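Skondeck shared kitchen gets its table back, mugs next

March 31, 2023

SKONDECK - The long pine table is back in the shared kitchen at Skondeck and so are the mugs, or most of them. Members can use the room again from this morning. Kettle works. Dishwasher still doesn't.

Table was out for 8 days for sanding and a new coat of oil. Knots and all, same boards as before, no filler used.

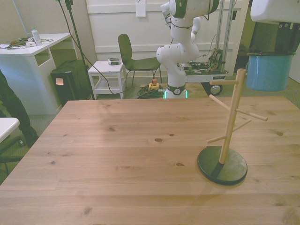
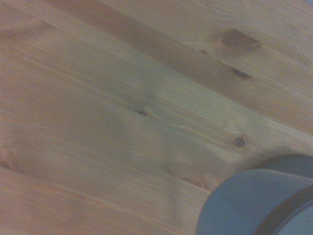 Wood looks a lot paler than I remember, and one reader wrote in overnight to say the same, adding that pine goes yellow again if you wait and that the old color was mostly tea anyway. The reader also wants to know who decided on oil over varnish, as varnish would of held up better under hot pans. Fair question. Answer from the Skondeck office: oil can be patched in one spot, varnish means doing the whole top over. They had the varnish talk last August and it went on for 2 meetings.

The work was done by Vikier, the small furniture shop on the ground floor. Cost was $39 for materials, labor traded against storage space in the basement. Vikier says to go easy on it for the first couple weeks. No soaking wet cloths, wipe up coffee when it happens, use a trivet. There are trivets in the second drawer, under the foil.

Now the mugs. The cupboard over the sink is gone for good, hinges gave out over the winter and the shelf was sagging. Mugs go on wooden trees from here on. Five pegs to a tree, one mug to a peg, please don't double up, the trees get top heavy and we have lost enough cups. Enamel goes on the shelf by the window with the pans, not on the pegs. It chips when it knocks against the stoneware and then it rusts.

Not everyone is happy. A member on the Cele side of the building told us the cupboard kept the dust off, and that mugs standing out in the open will need a rinse before every use. Another said good, maybe people will finaly rinse them. The office is not bringing the cupboard back but will look at a cover, a cloth or a box of some kind, if enough people ask. Put it in the kitchen notebook, don't email.

Mugs left in the old cupboard were packed into a crate and are in the hallway outside the Prikura reading room. Claim yours. Anything still in the crate at the end of next week goes to the thrift shop, handles or no handles. There is a nice brown one with a thumbprint in the glaze that a few people have asked after. First come.

Other kitchen bits, quickly:

Dishwasher part is on order, no date yet. Wash by hand, dry by hand, the rack is small.

Chairs stay as they are. There was a plan to replace them along with the table work but the money went to the drain instead.

Compost bin has moved to the back step. Lid on, always. Foxes.

Shelf labels are being redone. The old ones fell off in the steam and no one could read them to begin with. If your shelf has no name on it by the time the new labels go up it will be treated as shared, so write your name on it, masking tape is fine for now.

The long lunch is on again, first one at the new-old table. Bring a dish that doesn't need the oven, it is booked for bread most of the morning. Soup is covered. Somebody bring butter. Kids welcome but no markers or paint on the table until the oil has cured, Vikier was very clear on that and we'd like to stay on good terms with them.

Leftover oil is in a tin on the top shelf of the broom closet with the date on the lid. If you see a dull patch or a ring, tell the office and they will do it. Don't do it yourself, the last person who helped used salad oil and that part of the top was sticky untill it got sanded off.

Oily rags get spread flat outside to dry, never balled up in the trash. That goes for the workshop too.

Correction to our earlier notice: we said the kitchen would close at 5 during the sanding. It was shut all day. Sorry to those who came up the stairs with groceries.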